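Dudell guesthouse program opens eight more rooms for country families

22/04/2024

Families travelling to Dudell for hospital treatment will have more places to stay this winter, with the Flillard Guesthouse opening eight extra rooms just a short walk from the outpatient clinic!

The guesthouse welcomed 302 families last year, many of them from Tomer and the farming towns further out, and had a waiting list for most of March.

"We're absolutely thrilled," said guesthouse manager Brenda Bainbridge. "Some of our guests drive four hours to get here, and now we can say yes to a lot more of them."

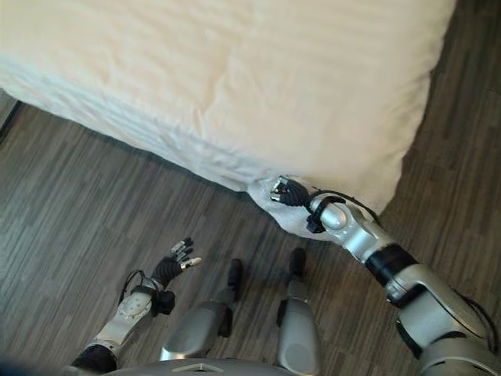
Rooms are free for the first 17 nights, and parking, laundry and breakfast are included. Neighbours on Aquino Street have already raised $2,000 towards a new play area out the back, organised by local baker Bence Kiss (who is also bringing the bread!).

Bookings are open now. Families can ask their clinic's social worker for a referral form or call in at the guesthouse office.

Media enquiries: Brenda Bainbridge, Flillard Guesthouse, Dudell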